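Marilou Lumanlan m'a demandé hier si je croyais toujours que les robots ne prendraient pas le boulot de l'atelier. Réponse longue, désolé, je déroule.

Contexte : je démonte des PC de bureau réformés depuis des années. Disques à part, barrettes à part, le reste au bac. Prendier nous promet « l'atelier autonome » depuis un bon moment, avec une belle brochure et une vidéo accélérée.

La vidéo, justement. Quand une démo passe en accéléré sans que la vitesse soit affichée, je ferme l'onglet. Montrez-moi la même chose à vitesse réelle, avec les ratés, et on discute.

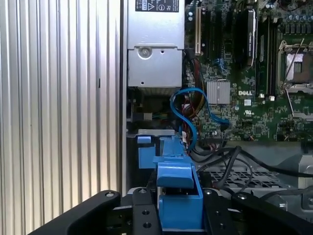
Et puis on choisit toujours la bonne machine. Boîtier ouvert, à plat, bien orienté. Chez nous les tours arrivent sur palette, à l'envers, avec des vis qui manquent et parfois un autocollant de maternelle par-dessus la trappe.

Parviz Rezaei me répond que c'est une question de données et que ça viendra. Peut-être. Il me disait pareil pour le linge, et chez moi je plie toujours mes draps-housses à la main (mal).

Son autre argument : 1000 machines identiques, même modèle, même geste. D'accord, sur un lot comme ça je signe. Le dernier lot de Fellthorpe comptait à peu près 40 tours, et déjà là-dedans c'était la foire aux modèles.
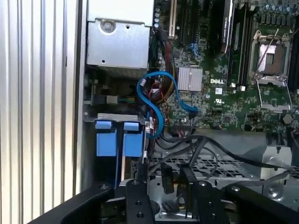
Ce qui me laisse froid, c'est qu'on note les robots sur la prise. Attraper, lâcher, bravo. Le vrai travail est autour. Prenez un Dell ouvert comme celui-là : les languettes bleues sont faites pour des doigts, c'est franchement le cas facile. Mais le câble SATA qui serpente en S au milieu, et le faisceau rouge, noir et jaune juste à côté ? Une main les écarte sans y penser. Et le socket est vide, donc un câble qui traîne sur les contacts et la carte part au bac.

Mahnaz Shojaei parle de 99 % de réussite « bientôt ». Admettons. Le 1 % restant, c'est qui qui passe derrière ? C'est moi, avec ma pince et ma lampe.

Je ne dis pas jamais. Qu'on me laisse une de ces machines 5 jours à l'atelier, avec nos palettes à nous, sans ingénieur à côté. Je publierai le résultat ici, même s'il me donne tort.

Pour ceux qui demandent en privé : non, je n'ai pas d'avis sur les aspirateurs. Le mien est coincé sous le buffet.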